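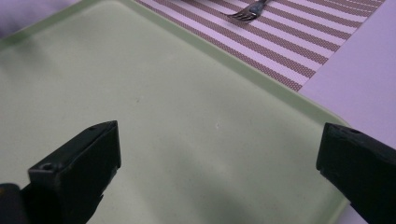 Pale green tray with a raised rim

Writing Short Fiction, Session 2: Where a Story Begins
Handout for Thu 15 July
Tutor: Dalia Sproģis

Please read this before we meet and bring a printed copy if you can. We will use the Zorcombe opening in the first half, so it helps to have your own notes in the margin.

Recap from last session

Last time we separated a situation from a story. A situation is a person in a place with something going on. A story starts when that person wants something and has to act. Several of you handed in pieces that had a strong situation and stopped there. That is normal at this stage and I have not marked anyone down for it.

If your piece came back with "S" in the margin, I could see the situation but couldn't find the want. Reread it and underline the first sentence in which your main character wants a particular thing. If that sentence is on the last page, try moving it to the first and see what has to change.

1. The usual false starts

Most first drafts begin too early. The writer is warming up, and the reader has to sit through it. Look out for these in your own work:

Waking up. The alarm goes, the character looks at the ceiling, gets dressed, has breakfast. The story begins when the phone rings on page three.

Weather with no one in it. A paragraph of rain is fine if somebody is getting wet and minds.

The family history. We learn where the grandparents came from before we know who is speaking. You may need to write this for yourself. Keep it in a separate file.

The journey. The character sits on a train thinking about where they are going. Ask whether we could meet them at the door when they arrive.

None of these is banned. There are good stories that open with someone waking up. But if you use one, be able to say what it does.

2. An opening to look at

This is from a practice piece I wrote for an earlier group. It is set in an invented town called Zorcombe.

"The ferry had gone by the time Jolex found the right coat. He stood on the slip with it over his arm and watched the lights get smaller. His brother would be on the top deck by now, feeling in his own pockets for the key."

Things to think about before class:

We are told the ferry has gone, but the word "missed" is never used. Would it be better if it were?

How much do we know about the key? Is it enough to keep you reading, or does it feel as if something is being kept from you on purpose?

The first version had 50 words on the harbour before the ferry was mentioned. I cut them all, then put the slip back in, because without it readers thought he was indoors.

One student felt the name Jolex was distracting and made the piece sound like science fiction. I think that is a fair point. Names set up expectations very quickly, and we will come back to this in the session on character.

3. Starting late

A simple method is to find the first moment in your draft after which things can't go back to how they were. Begin just before it. "Just before" may mean a minute or a day, but the reader should feel it coming.

Starting late does leave you with a problem, as there will be facts the reader needs and hasn't been given. There are two common ways of dealing with it. You can let the facts come up when a character has a use for them, or you can stop and tell the reader plainly in a line or two. New writers are often nervous of the second. A plain sentence such as "Ekinci had run the shop since her father's stroke" does the work and lets you get on. It is usually better than a conversation in which two people tell each other things they both know.

Example of the kind of talk to avoid:

"As you know, Illell, we have lived in this house for 23 years."
"Yes, ever since Mother sold the farm."

Read it aloud and you will hear the trouble.

4. First sentences

People worry about first sentences more than they need to. It has to be clear and it has to lead to the second one. A very showy first line can do harm if the rest of the page is written in a different manner - the reader feels a bump.

Write the first sentence last if you are stuck. Put a row of dots and carry on.

5. Exercise in class

Take the piece you are working on. Cross out the first paragraph. Read what is left to your partner and ask them what they are missing. Write down only what they ask for. Then write a new opening using those things and nothing else. Swap over and repeat.

6. Homework

Write a complete story with an upper limit of 1449 words. The odd number comes from the page layout of our end-of-course booklet, and anything longer will not fit. Titles don't count towards it.

Double spacing, name on every page, no fancy fonts. Please don't send me work in the body of an email.

Anyone who missed the March taster day and would like the sheet on point of view can ask me for it at the break.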